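Clearing Kisik on One Credit

I finished Kisik in March on a single credit, after 70 hours on the clock. I've been asked how I did it enough times that I would rather write it down once. 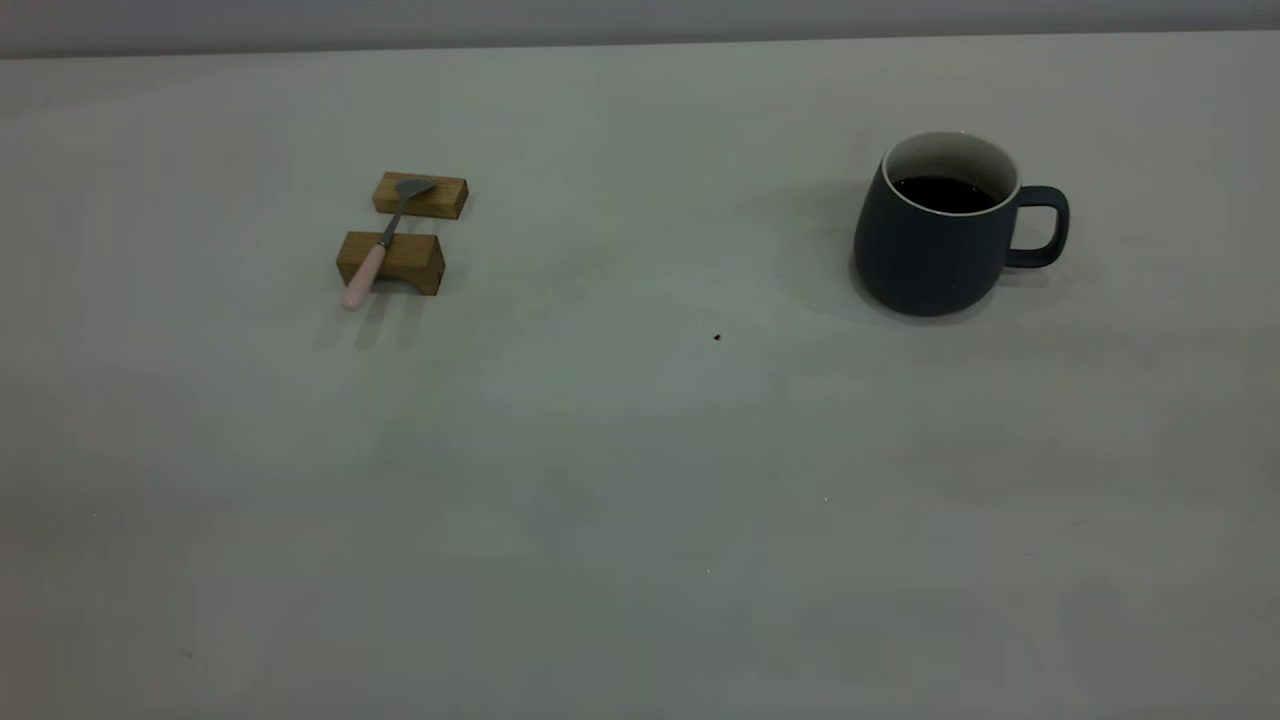
Surachet Rungrueang wrote to me that he gave up at stage 3, that he thinks the game is unfair from there on, and that he would like to know which ship I used before he decides whether to reinstall it. I used the Gosling. I also think stage 3 is fair, although I didn't for a long time.

For anyone who hasn't played it, Kisik is a vertical shooter with five stages, made by Pivik, the same people who did the one with the submarines. You get two ships at the start and unlock a third by reaching the last stage on any number of continues. There are no difficulty settings. The game gets harder the better you play, and it drops back a little when you lose a life. It never shows you a number for this, but after a while you can tell from how fast the small turrets fire.

A one-credit clear means you get from the start to the end without continuing. You have your starting lives and whatever extra ones you earn along the way. Plenty of people don't care about this and continue their way through in forty minutes, and that's a fine way to see the game. I did it that way the first evening. Then I started over.

The ships

The Stuka is the one everybody picks first. It has a narrow forward shot that does a lot of damage, and it is fast. If you watch the top runs, nearly all of them are Stuka runs, because you can sit under a boss and end it before the second pattern starts. I played it for my first twenty hours and got as far as the stage 4 boss twice. My problem was the speed. I kept moving into bullets that would have missed me if I had stayed put.

The Gosling is slower and its shot spreads out. It does less damage up close, so bosses go on longer and you have to learn all of their patterns. On the other hand you can cover most of the screen from the middle, and the small stuff dies before it gets a shot off. The focus button slows the Gosling down to almost nothing, which I found very useful in the last two stages and a nuisance everywhere else.

I haven't used the third ship enough to say anything about it.

Stage 3

The section Surachet is stuck on is probably the canal, where the gunboats come in from both sides and the big tank rolls down the middle. I lost there more than anywhere else in the game. What I was doing wrong was shooting the tank first. It has a huge health bar and it's in the middle of the screen, so it looks like the thing to deal with. But the tank fires slowly and always at you, and the gunboats fire wide and all over the place.

Go left before the music changes. Kill the first pair of gunboats as they come on, then cross under the tank while its turret is still pointing at where you were, and get the right pair. After that it's only you and the tank. If you have a bomb, use it when the second left pair shows up. I carried bombs through this part for weeks without using them and then died with a full stock.

The boss at the end of the stage has one bad pattern, the one with the rings. The rings have gaps, and the gaps line up every second ring. Stay low, take one small step per ring, and don't go back the other way. If you reverse you'll get boxed in. The first few times I got through it I was sure I had been lucky, and I only trusted the method after I'd done it in practice mode a good many times in a row.

Practice mode

Use it. I avoided it for a long time because it felt like homework, and I wanted to play the game from the start each time. So I was getting very good at stage 1 and seeing stage 4 for two minutes a night. Once I switched to practicing one stage per evening, I went further in two weeks than I had in the previous two months.

The practice menu lets you set lives, power level and the hidden difficulty, which is labeled "heat." Set the heat high. If you leave it at the default you'll learn a version of stage 4 that you won't meet on a real run, where you arrive with few deaths and everything fires faster. I learned this the annoying way. The timing I had worked out for the elevator section was off by half a second and I had to learn it again.

I kept notes in a plain text file, one short line per dangerous spot. "Elevator, stay right, bomb on second door." Reading the file before a run took a minute and helped more than any video. Videos are good for seeing that something is possible, but most of the players in them dodge things I can't dodge.

Scoring, which I mostly ignored

There is a multiplier that goes up when you destroy enemies at close range and resets if you go too long without doing so. My best was 139, by accident, on the stage 2 trains. People who play for score get far past that. My clear put me at 1,457 on the online board for the Gosling, and I was happy to be on it.

You can't ignore scoring altogether, because the extra lives come from points. The two thresholds are low enough that ordinary play will get you the first one somewhere in stage 2. For the second I had to pick up a few habits. I stopped bombing the trains and shot them from close up, and I let the stage 1 boss put out its little drones twice before killing it. Those two things were enough to have the second life before the canal.

The run itself

It was a weak run by my standards. I lost a life in stage 1, in a spot where I hadn't died in ages, and almost restarted. I had restarted a lot of runs for that exact reason. Boonmee Kaewkla had left a comment on an earlier post telling me to stop doing that and play every run to the end, however it began, so I kept going. An early death lowers the heat as well, and I think that helped me through the first half of stage 2.

The canal went fine. Stage 4 went better than it ever had. I came into the last stage with two lives and three bombs, and lost one of those lives right away to a mine that I have in my notes file in capital letters. Then I got through the hangar, the corridor and the first form of the final boss without being hit. The second form took the other life. That left me with the ship I was flying and one bomb, and I used the bomb as soon as the screen filled up. The boss had less health left than I thought, and it died while the bomb was still going.

I had expected to be more excited. I put the controller down, watched the credits, wrote my initials in and went to bed.

Some small things people have asked

I played on a pad, with the d-pad and not the stick. A stick is fine too. I've tried both on stage 2 and couldn't see a difference in how far I got.

The screen filter is worth turning off. It softens the pink bullets so that they blend into the sand in stage 2.

Autofire is allowed on the board. It's in the options under controls, and it is off by default for some reason. Turn it on and save your thumb.

The game does save replays, but only the last ten, and it doesn't warn you before it overwrites them. Mine is backed up. It's not much to look at if you know the game, but if you're stuck at the canal it does show the crossing under the tank clearly enough.

I'm going to leave Kisik alone for a while and then try it with the Stuka again. I got as far as stage 4 with that ship when I didn't know what I was doing, so I'd like to see how it goes now.

Recent posts
Why I Turned Off Rumble on Everything
The Submarine Game, Two Years Later
A Short List of Shooters With Good Practice Modes
Cleaning a D-Pad Without Breaking It
Stage 2 Trains: A Correction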